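Home | Guides | Food Counter | Downloads
Print this page | E-mail this page

Serno Counter Service Guide
Section 9: Wrapping and Shelving Filled Sandwiches

This section applies to all Serno counters supplied from the Brernby kitchen. Staff shall complete the steps in the order given.

1. Wipe the board and lay out one sheet of clear film, 300 mm long.
2. Place the filled sandwich across the sheet. Leafy fillings may extend slightly past the crust.
3. Draw the film over both sides and gather the loose end into a twist at the base.
4. Stand the sandwich upright in the display rack with the cut edges facing up.

Note: Bread and fillings must remain visible through the film. Do not cover them with the price label.
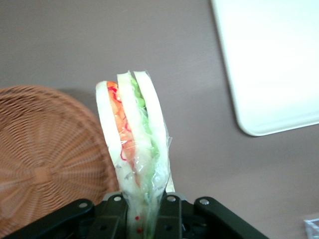

A reader at the Pona counter asks whether the twist may be folded under and taped, as it takes up space in the rack. Tape is permitted on the Tefera rack only, where the slots are shallow. On all other racks the twist is to be left free.

5. Record the batch on form 132 before the rack is moved to the chilled case.

CAUTION: Do not stack wrapped sandwiches. Do not load more than 200 on one cart.

Torn film must be removed and the sandwich wrapped again from step 1.

Shares: 9 | Comments: 1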